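Club robotique : des nouvelles du projet Plekelen

En février, l'équipe Plekelen a choisi son défi pour la rencontre interclubs : empiler des gobelets à deux bras, sans rien renverser. Sur le papier, un enfant de trois ans y arrive. Nous en sommes à 1 446 essais enregistrés, et l'enfant de trois ans garde une confortable avance.

Janelle Dalisay, qui encadre l'atelier, a fixé la barre à 60 empilements d'affilée. Le record actuel est de 4. Le bras gauche, baptisé Arnar, attrape à peu près tout ce qu'on lui présente. Ambrosio, à droite, a des opinions. Le nouveau script d'Akow devait les réconcilier, et il a surtout permis de constater que le désaccord était profond.

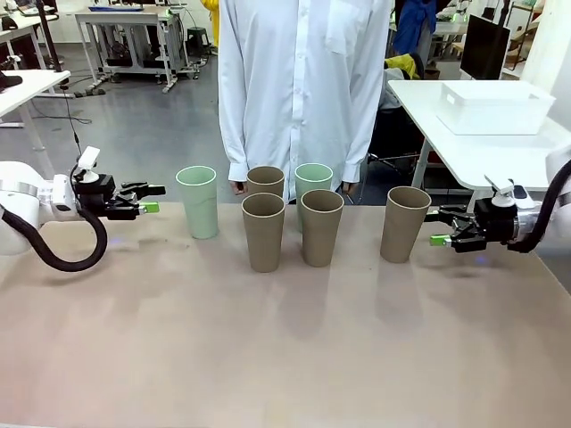

Arnar et Ambrosio, pinces ouvertes, face aux gobelets verts et taupe.

Il reste 900 euros au budget, déjà promis à des doigts de rechange. L'atelier ouvre à 18 h, les débutants sont bienvenus. Merci de ne pas boire dans les gobelets du projet, on en a déjà perdu deux comme ça.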